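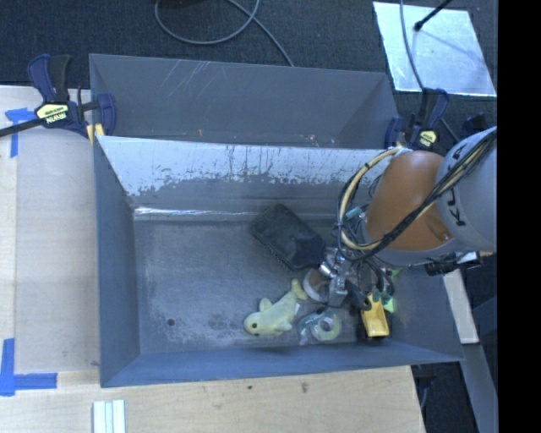
The bin-picking cell used by the student automation project is inspected before every supervised session and once in full each January. The checklist below records the full inspection. It applies to the arm, the end-of-arm tooling, the two picking bins, the work surface and the floor inside the marked boundary. Both gray bins are to be held by bar clamps on opposite sides before the arm is enabled, and the mixed objects, including the yellow plush sea animal and the tape dispenser, are to be placed in the nearer bin only. Students may not alter the clamping without the approval of the laboratory supervisor.

Cell designation: Jarkix
Activity: Student project, mixed-object picking
Inspected by: Konrad Haslinger, laboratory supervisor
Session: Thursday, 2:00 p.m.
Arm hours at inspection: 2,704
Arm hours at previous full inspection: 1,955

Ratings: S = satisfactory. A = acceptable, action required by date of next session. U = unsatisfactory, cell locked out. N/A = not applicable.

Section 1. Access and emergency stops

1.1 Emergency stop on the teach pendant tested with arm in motion at reduced speed. S
1.2 Emergency stop at the student desk tested. S
Comment: The button was partly hidden by a monitor. The monitor has been moved and the desk position marked.
1.3 Door interlock opens the safety circuit. S
1.4 Cell boundary marking intact on all sides. A
Comment: Marking worn near the door. To be replaced by the project group.
1.5 Key for mode selector held by supervisor when cell is not in use. S
1.6 Current list of authorized students posted at the door. A
Comment: List dates from last semester. Two students named on it have left the project. New list to be submitted to the supervisor for signature.

Section 2. Arm and cabling

2.1 Arm mounting bolts checked against torque marks. S
2.2 Covers free of cracks and leakage. S
2.3 External cable bundle secured along its full length. A
Comment: Ties are sound. The loop beside the wrist must keep enough slack for full rotation of the last axis without reaching the rim of either bin. Group to run the rotation test at reduced speed and enter the result in the logbook.
2.4 Connectors seated and strain relieved. S
2.5 Loose cables on the floor routed away from the walking path. A
Comment: Cables are to be kept behind the bins and fastened. A cable may not be left where a person would step when loading objects.
2.6 Speed limit in student mode confirmed. S
Comment: Limit set to 175 mm per second. The group has asked for a higher value for the timed trials. The request is refused until items 2.3 and 3.4 are closed.

Section 3. Gripper

3.1 Gripper fastened to flange, all screws present. S
3.2 Fingers straight and free of burrs. S
3.3 Gripping force within the range approved for student work. S
3.4 Behavior on loss of power verified. A
Comment: The test was carried out with the Triltier test block only. It is to be repeated with a soft object and with a hard one, as the project handles both.
3.5 Lowest permitted tool height set in software. S
Comment: The value was verified at the four corners of the nearer bin and at the center. Any change of bin or clamp position cancels this entry and requires a new verification.
3.6 Spare fingers stored and labeled. S

Section 4. Bins, clamps and work surface

4.1 Bins free of cracks and sharp edges. S
Comment: Surface scuffing and scratches in the picking bin are wear and are accepted. The inside walls were checked by hand with the arm locked out. A bin showing a split at the rim or a corner is to be withdrawn.
4.2 Clamps tight and handles outside the programmed path. S
Comment: Tightness is to be checked by hand at the start of each session and again after any contact between tool and bin.
4.3 Tape marks on the work surface legible. S
4.4 Work surface stable under load. S
4.5 Objects suitable for the gripper. A
Comment: Glass, filled containers, batteries and blades are prohibited. Tape dispensers are permitted only if the cutting edge is covered or has been made blunt. Group to confirm in writing for each dispenser in the set.
4.6 Object list complete. A
Comment: The list submitted with the Drerneo project plan has 274 entries. Nine have no weight recorded. Objects without a recorded weight may not be used in unattended cycles.

Section 5. Procedure and records

5.1 Two persons present whenever the arm is enabled. S
5.2 Arm stopped and mode selector in manual before any hand enters a bin. S
Comment: Observed during two object changes. On the second, the student waited for verbal confirmation from the pendant operator. This is the required practice and is to be followed by all members of the group.
5.3 Logbook complete. U, corrected during inspection
Comment: Three sessions lacked an end time. Entries were completed from the controller record and countersigned. Repetition will lead to suspension of access.
5.4 First aid kit sealed and in date. S
5.5 Eye protection available at the door. S

Overall result: Cell released for supervised student use at reduced speed. Unattended cycles are not released.

Open items: 1.4, 1.6, 2.3, 2.5, 3.4, 4.5, 4.6. Each item is to be closed in the logbook with the initials of the student responsible and of the supervisor.

Signed: K. Haslinger
Copy to: project group, department safety office, cell logbook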